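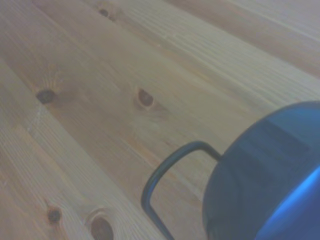

4.2 Wrist-view perception on textured wood

Figure 4. Wrist-camera view used as input to the Rasteo tracker: blue mug with a thin dark handle on knotted pine.

The tracker described in Section 3 has to answer one question at every control step: where is the handle, and which way does it point? We were excited to find how much of the answer is already available from the wrist camera alone, even when most of the object is out of view. Figure 4 is a good case to think with. The mug body runs out of the picture at the lower right, and so does the lower end of the handle, yet the upper section and the rounded corner are both there, and those two features are enough to fix the direction of approach.

Pine turned out to be a wonderful surface for testing this. The long grain lines and the seams between boards all run the same way, so a plain edge detector returns a dense family of parallel segments, and a slender handle can easily be lost among them. The knots cause a second kind of trouble. They are compact, dark and rounded, and the grain bends around them in curves that our first segmentation network (Ura, trained on plain tabletops) was happy to label as object boundaries. With Ura alone, the wood produced more candidate regions than the mug did!

Rasteo deals with the two problems separately. For the grain, we estimate a single dominant direction over the whole view and lower the weight of any edge that agrees with it. The weight is lowered smoothly and never reaches zero, so a handle that happens to lie along the boards still leaves a trace in the edge map. For the knots, we ask each dark region whether it moves with the surface as the wrist moves. A knot is part of the plane and follows the plane's motion exactly. A handle stands above it and does not, and even a short wrist motion gives enough parallax to tell them apart. The test needs 2 views, and we keep a rolling buffer so that no extra motion has to be planned to obtain them.

The open loop of the handle deserves a note of its own. Wood grain shows through it, and a tracker that fills closed contours will treat the hole as solid and place the grasp target in empty space. We therefore keep the loop interior as a labeled region with its own plane test. If the interior moves with the surface, the planner is told that the loop is open and that a finger may pass through. This small addition was one of the most satisfying parts of the project - it took an afternoon to write and it removed a whole class of bad grasp proposals.

4.3 Training data and timing

The training set for the handle head holds 3873 labeled wrist views. Nayara Sampaio drew the first set of handle outlines by hand and wrote the labeling guide that everyone else followed. Her guide asks for the handle to be outlined only as far as it can be seen, with a separate flag where it leaves the view. That flag matters a great deal in practice. Earlier labels closed the outline along the image border, and the network learned to predict a false edge there.

Slight blur is kept in the training views on purpose. We tried filtering for sharpness and saw the handle head become worse at soft, low-contrast edges, the kind that separate a handle from pale wood in a close view. Gloss was less of a concern than we had feared. Bright bands on a mug body shift with viewpoint, but the handle head learns to ignore them once the body mask is supplied as a second input channel.

The full pipeline runs at 60 updates per second on the control computer, with the plane test included. Grasp targets go to the Yang planner, which replans only when the target has moved enough to matter, and holds its current path otherwise. We evaluated the combined system over 175 approaches, described in Section 5 together with the failure cases. The Ziletlow interface layer, which passes masks and poses between the modules, adds no learned components and can be replaced by any message system that preserves time stamps.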